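Masking the Gripper in Wrist Depth Frames
Dromau perception notes, April 2020

The wrist camera sees the fingers in every frame. If you pass raw depth to the planner, it treats them as obstacles and rejects the first waypoint as a collision. The steps below set up a static mask in the Dromau filter node.

1. Open the gripper fully and hold it there. The mask is only valid for the opening it was recorded at.

2. Record 100 frames while the arm moves slowly over the work surface. Finger pixels stay put; everything else changes.

3. Run mask_build on the recording. Pixels whose depth variance stays under the threshold go into the mask. Start with a threshold of 12.

4. Dilate the mask. Edge pixels mix finger and background depth, and a tight mask leaves a thin outline of false points — enough to block a plan.

5. Load the mask, restart the node and check the cloud over a real target. Clear glass is a good test, as missing depth on the object is easy to confuse with a mask that has grown too wide. Compare against the color view before changing the threshold.

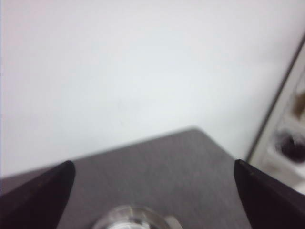
Comments

Ingvarsson: Step 3 gave me holes in the middle of the cloud. The arm had been parked over a flat wall for most of the recording, so the variance was low everywhere. I recorded 500 frames with the wrist tilting and the holes went away. Same threshold.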